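Chapter 2
Packaging and the Movement of Goods

Before you start

By the end of this chapter you should be able to explain why goods are packed, tell apart the main layers of packaging, and compare the cost of packing materials with the cost of damage.

2.1 Why goods are packed

Almost everything sold in a shop has been moved several times before a customer picks it up. A drinking glass made in Furnberg may be stacked on a pallet, lifted on to a lorry, unloaded at a depot and sorted again for delivery. At each stage it can be dropped, squeezed or shaken. Packaging limits the damage. It also keeps goods clean, makes them easier to stack and carries the information that drivers and warehouse staff need.

Packaging is usually divided into layers. Primary packaging touches the product itself, such as the bottle that holds a sauce. Secondary packaging groups several items together. Transport packaging protects the grouped items on the journey, and includes outer cases, pallets and wrapping film. 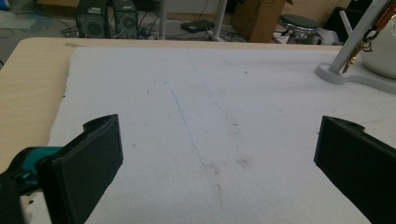
Material placed between a product and its outer case is called cushioning. When a case is dropped, the cushioning squashes and the product slows down over a longer time, so the force on it is smaller. Paper, moulded pulp, air-filled bags and foam are all used in this way. Foam is light and can be cut to shape, but it takes up a lot of room in storage and many kinds are hard to recycle.

2.2 Counting the cost

Fascombe Glass sends bowls to a shop in Rosska in cases of 20. With thin paper between the bowls, 15 out of every 100 arrived broken. After the firm changed to a thicker lining, the number fell to 2 out of every 100. The new lining cost more, and fewer cases fitted on each lorry.

To decide whether the change was worthwhile, the firm had to compare the extra cost of materials and transport with the value of the bowls saved. We shall work through this comparison in section 2.4.

Key words: primary packaging, secondary packaging, transport packaging, cushioning, pallet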